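Do Household Sorting Labels Work? A Report on the Damby Kitchen Waste Trial
Student project, Tolton College, spring term

Bottles and other household items end up in the wrong bin all the time, and the town of Damby thinks stickers will fix it. We were not so sure.

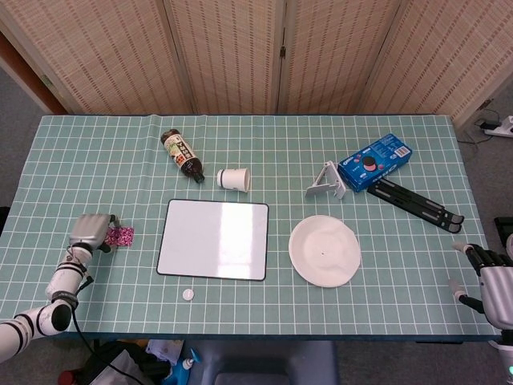 1. Background

In April the recycling office in Damby mailed a sheet of color stickers to 600 homes. The leaflet claimed that people who label their bins "sort better within a week." It gave no source for this. We wrote to ask for one and got a second copy of the leaflet.

2. What we did

We asked 10 households on Stekley Road to let us check their bins before and after the stickers went on. Five used the stickers and five did not. Each home was checked twice, with the same checklist both times. We marked an item wrong if the town's own rules said it belonged somewhere else. The rules are unclear on bottle caps, so we left caps out.

3. Results

The homes with stickers made fewer mistakes on the second check. So did the homes without them. In all we logged 55 wrong items, and most were plastic film or greasy cardboard. The gap between the two groups was too small to mean much with so few homes.

4. Problems with our study

People knew we were coming. One family told us they had gone through the bin the night before, and we doubt they were the only ones. Stekley Road also has mostly small households, so the results may not hold for the apartments on Adams Street.

5. What we think

The stickers may help a little, but we found no good reason to believe the claim in the leaflet. Before paying for another mailing, Damby should weigh the bins on a few streets without telling anyone first. We would also like to see clear rules on caps.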